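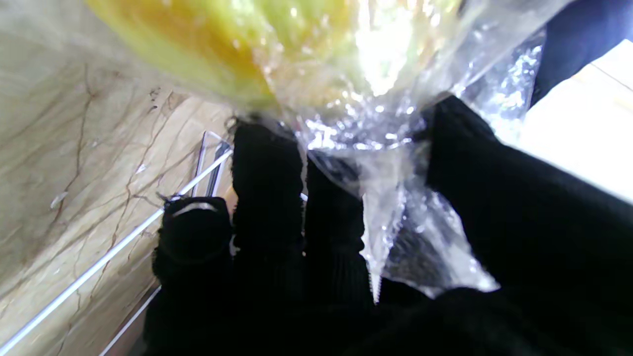
## Open day at the Briller laboratory, April

The Briller laboratory tests blood from pregnant women who are RhD negative. From the mother's sample it is possible to predict the blood group of the baby, and when the baby is also negative the mother does not need the anti-D injection. I work as a midwife in a small clinic and I send such samples every week, but I had never seen where they go. So I was glad when the laboratory opened its doors for one afternoon.

The laboratory is on the second floor of the Gourlay building. We were 105 visitors, divided in groups, and my group started at half past one. Coats and bags had to stay downstairs. The lift was reserved for samples, so we took the stairs.

### Reception of samples

The first room is the reception. On a normal working day 255 tubes arrive, and most of them come in the morning. The longest journey is from the hospital in Menar, 184 kilometres away, and for this reason the Menar samples are opened first.

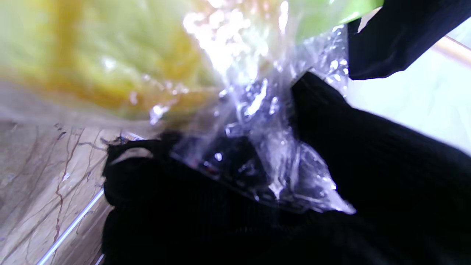 What interested me most was the list of reasons why a tube is refused. The most frequent one is a missing date of birth on the label, and the second is a difference between the label and the form. Leaking comes only third. In my clinic we still have a stock of brown envelopes, and after the visit I would like to change to a clear plastic bag, like the one held between the black fingers in the photo, so that the label can be checked before anything is opened. The guide agreed that this would help them. She also asked us to write how many weeks pregnant the woman is, because a sample taken too early may contain too little DNA from the baby.

### Extraction and testing

In the next room the blood is spun and the plasma is separated. The DNA of the baby is in the plasma, together with much more DNA of the mother. We could look only through the glass door. I found the explanation a bit fast here, but there was a good drawing on the wall.

Results are sent by a system named Pendar. A result can be "negative", "positive" or "inconclusive". I asked what we should do with an inconclusive one. The answer was to treat the mother as if the baby is positive, and to send a second tube if there is still time.

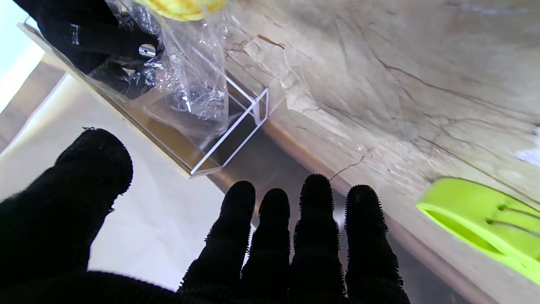
*Black gloves by the countertop.*

### Questions at the end

We had twenty minutes for questions, with coffee. One visitor wanted to know if twins can be tested. They can, but the laboratory reports one common result: if one of the babies is positive, the answer is positive.

I also asked for a shorter form. A new version is being prepared and 1,000 copies will be printed for a trial in the clinics near Menar. Ours is not among them, but I left my address at the desk.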